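Girico Grip Kit – my pre-use inspection checklist, with comments

Last updated 21st September. I've had the two-handed Girico kit on loan from Endine for a trial on folding work, and Treasa Ó Ceallaigh asked me to write up the checks I do so the next reviewer doesn't start from zero. Marks are OK, WATCH or FAIL.

1. Finger tips meet when closed – OK
Close each grip slowly and look from above. Mine line up fine. If they cross over, loosen, nudge and try again!

2. Finger surface clean – WATCH
Lint builds up faster than I expected. I wipe the fingers with a damp cloth after every 25 folds, and the manual only says "periodically" (thanks a lot).

3. Housing screws snug – OK
Finger-tight plus a tiny turn. Colm Brophy stripped one on his set in June, so go easy.

4. Lenses free of smudges – OK
Microfiber only. Please don't use your shirt, I've done it and you get streaks.

5. Number label readable – OK
Support asks for it before they'll even open a ticket. Snap a picture of yours and keep it on your phone.

6. Trigger springs back – WATCH
Left one is a little lazy. It still passes, but I'd like Endine to look at it before they quote anybody on a bigger order.

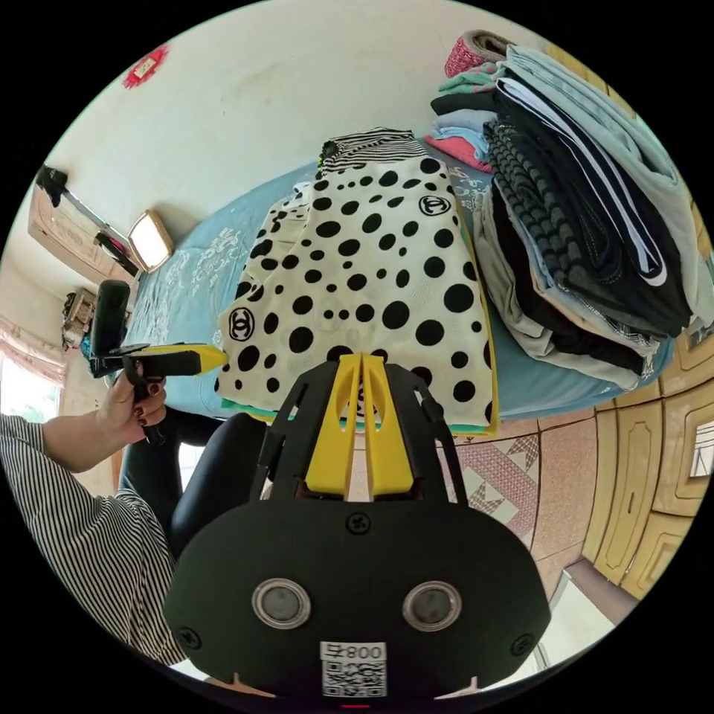 7. Soft goods check – OK
I run this on real clothes, stacked the way they'd be at home. Pinch only the top layer and lift it an inch. Knits are easy, thin slippery stuff takes practice, and if you grab two layers at once you're pressing too hard.

8. Pinch points – WATCH
Keep your free fingers behind the housing. There's no guard, and for the price (2000 for the pair, case included) I think there should be one.

9. Wrist comfort – FAIL for me
Fine for a while, then my thumb starts complaining. Mostafa Farouk has bigger hands and had no trouble, so try before you buy – seriously.

10. Case and charger – OK
Foam fits well, latch is stiff.

Overall I'd give it a pass with comments. Send corrections to me or Yevhen Kushnir, and tell us which firmware you're on.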